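Stotevard vs Evska tonight, second leg of the regional futsal playoff. Kickoff is 7:40 local. I'll post the main points in this thread for anyone who wants to watch or follow along.

1/ The first leg finished level at 4-4. Away goals don't count this year, so a draw tonight means extra time, then penalties. The league changed that rule in October and a lot of people missed it.

2/ Where to watch: the stream is on the Stotevard club page. It's free but you need to log in. The link goes up shortly before kickoff. If it asks you for a card number, you're on the wrong page. There were fake links all over the replies before the first leg, so go through the club site and don't click anything posted under this thread.

3/ Evska have their first-choice keeper back from suspension. He missed the first leg after the red card in the Bouzid match. Their backup did fine on shots from distance but had trouble with anything played across goal, and three of the four he let in came that way.

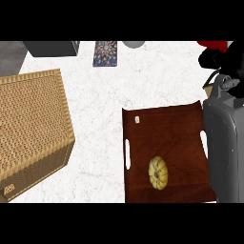 4/ Stotevard have the same squad as last time. They start fast and fade late. They were up by two at the half in the first leg and gave it all back after the break. The bench hardly got used. I'd expect more rotation tonight, with a home crowd and a shorter floor to cover.

5/ Set pieces matter here. Evska score a lot from kick-ins on the left side. Stotevard have been slow to pick up the second runner all season — the Estex game was the worst of it. If they haven't fixed that, it will be a long night.

6/ Recent form: Stotevard have lost once in their last 7. Evska have won their last two away and looked sharper in both than they did at home. I wouldn't read much into the league table, as they finished level on points.

7/ The winner plays Bouzid in the final. Bouzid went through last night, so they get an extra day of rest. The final is one match at a neutral hall. The venue hasn't been announced.

8/ Tickets: standing room only as of this afternoon. Doors open an hour before kickoff. Street parking near the hall fills up early, so use the lot behind the bus station and walk over. The side entrance is closed for repairs.

9/ My pick is Stotevard by one, in extra time. I had Evska winning the first leg, so take that for what it's worth.

10/ I'll add the score at the half and at full time below. Lineups as soon as the clubs post them.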